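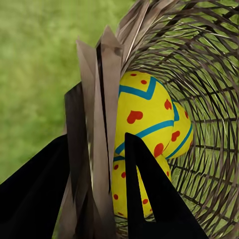
Progress on the Arm: Simulation, Fingers and the Shared Bench

November 28, 2023

The two-finger arm under construction at the Ollholm shared workshop has now completed its first full month of simulated practice. This post sets out the present state of the work, the changes made since the previous report, and the items that remain open before the physical arm is moved from the bench to its permanent stand.

Readers of earlier entries will recall that the mechanical build was suspended in October, when the second joint was found to have more play than the design allows. A replacement bearing was ordered from Salazar, and the interval was used to bring the software forward. The simulator runs on the older of the two workshop computers and is available to the project in the evening, once the cutting machines have been shut down and the power supply is steady.

Until recently, all practice took place with plain blocks on a flat surface. Blocks are convenient, but they teach very little about contact. The current task set therefore uses an outdoor setting with a woven basket on a green background, and yellow eggs decorated with turquoise bands and red hearts. The eggs rest inside the basket, close to one another and next to a tall bunch of dry, ribbon-like strips. An egg has no flat side on which a finger may settle, and the basket wall limits the angle from which the gripper can approach. Both conditions are expected to apply to the work for which the arm is intended, namely sorting small glass and ceramic pieces out of padded trays.

The view from near the gripper has proved more instructive than the overhead view used in October. The black fingers take up a good part of the lower image, and the right finger hides much of the lowest egg. A program that depends on seeing the whole outline of an object will not perform well under these conditions. The egg-finding routine has accordingly been rewritten to accept a partial outline and to estimate the center from whatever curve remains visible. The red hearts caused difficulty at first. The earlier routine treated each patch of color as a separate object and reported far more eggs than had been placed.

Results to date are modest. In a trial of 300 simulated attempts, the arm lifted an egg clear of the rim in 90. Most of the failures fell into one of two groups: the fingers closed too high and slid off the top of the egg, or the tip of one finger caught in the weave on the way down. The second kind is of greater concern. In simulation a caught finger costs only a restart, but on the bench it would place a side load on the joint that has just been repaired.

Three changes have been made in response.

The closing speed has been reduced to 60 percent of its former setting.

The approach path now includes a short pause above the rim, during which the position estimate is taken again.

The finger tips have been redrawn with a slightly blunter point. A test pair will be printed on the Kistoteck machine as soon as the current queue allows.

It should be noted that the simulated basket is more forgiving than a real one. Its strands do not bend or snag as wicker does, and the strips beside the eggs are treated as stiff. The friction values for the eggs were taken from a general table and have not been checked against a painted shell. Comparison with a real basket — one has been obtained from the market in Hirnbridge — will begin after the bearing has been fitted and the joint measured again.

Members who share the long bench are asked to leave the marked area beside the vise clear until then. The base plate is bolted down and cannot be moved without repeating the alignment. The wiring beneath it is labeled at both ends, and the spare bearing is in the second drawer with the drawings.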